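So I finally got around to opening up the old tower from the spare room, the one I've been promising my cousin Ainhoa since last September. I laid it down on its side, took the panel off and had a good long look before touching anything.
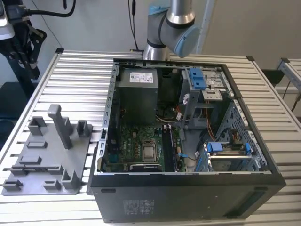
Side panel off, blue drive latch top right.

I'd forgotten how much I like the insides of these things — all that green board, and the orange and red cables snaking down past it. The drive comes out first, and I want to copy off 1,239 photos before it goes anywhere.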